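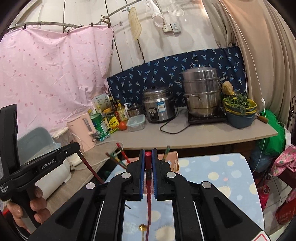

Where Do the Chopsticks Go? A Study of One Shared Kitchen

Final report, Everyday Objects studio, Umovine College
Submitted September 2, 2018

1. The problem

The assignment asked us to choose a household system that annoys people and improve it for very little money. Other groups took on bike storage and apartment recycling. We took on chopsticks, partly out of interest and partly so that our field site could be a kitchen with snacks in it.

The kitchen is on the second floor of Lamptey House. It has a long countertop, a table that collects whatever the countertop won't hold, and one utensil basket. All the chopsticks live in the basket in one bunch. When someone wants to eat, they reach in, pull out two, find that one is red and the other is green, put one back, and try again. By then the noodles have opinions.

Our question was whether sorting the chopsticks into pairs before they went into the basket would save enough time and grumbling to be worth the sorting.

2. Background

We looked for earlier work and found less than we hoped. The Gotano kitchen handbook, which the college gives to every residence, has 19 pages on refrigerator shelves and a single line on utensils, which says they should be put away. We agree with the line but could not build a literature review on it.

We also sent a short survey to residents in April. Ten people answered. Most said a mismatched pair was "fine," and then used the comment box to explain at some length why it was not fine. Two people said they eat everything with a fork and asked to be removed from the list.

3. Materials

Everything we used was already in the kitchen, except the tablecloth, which one of us brought from home to hide the table. It has planets and stars on it. We had planned on plain white for contrast, but the planets turned out to be no trouble, and a chopstick is easy enough to tell from Saturn.

The sorting set had red chopsticks, green ones with a gold patterned band, and several in dark brown-red and maroon. The dark ones caused most of the arguments in this project. In daylight the maroon and the brown-red are clearly two colors. Under the kitchen light at dinner time they are one color, and anyone who says otherwise is showing off.

Two spoons were included as distractors. We wanted to know whether people would sort around them or stop to deal with them first.

4. Method

The basket was emptied onto the cloth and the contents laid out with the thin tips toward the basket and the handles toward the sorter. Each sorter then matched the pairs and returned them to the basket. We timed from the first touch to the last drop.

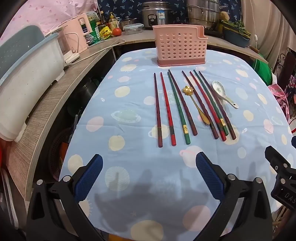 Figure 1. Sorting layout with basket, chopsticks and both spoons on the cloth.

We tried two rules. Under the Loose rule, sorters could match in any order they liked. Under the Ravutero rule, named after the street where we thought of it, they had to finish one color before starting the next. Nobody was allowed to hold a pair up to the window, although this was attempted.

5. Results

The Ravutero rule was faster for most sorters, mainly because it left the dark chopsticks for last, when there was nothing to confuse them with except each other. Under the Loose rule people tended to grab the reds first, feel good about it, and then slow down badly.

The gold spoon cost more time than we expected. It has a flower-shaped bowl and a leaf-like end on the handle, and nearly every sorter picked it up to look at it. The white soup spoon got no attention at all. We had drafted a paragraph on what this says about design, and our adviser crossed it out.

Putting the pairs back was the weak point. A sorted pair dropped into an open basket stays a pair until the next person reaches in.

6. Limits and next steps

Our sample was small and consisted largely of friends. The sorters also got better with practice, so our later times flatter us.

If another group takes this on, we suggest rubber bands or a divider inside the basket. We priced a simple divider and it fits easily inside the course budget. We would also suggest marking the dark handles with a dot of nail polish, pending permission from whoever owns them. We asked on the hall list and have had no reply.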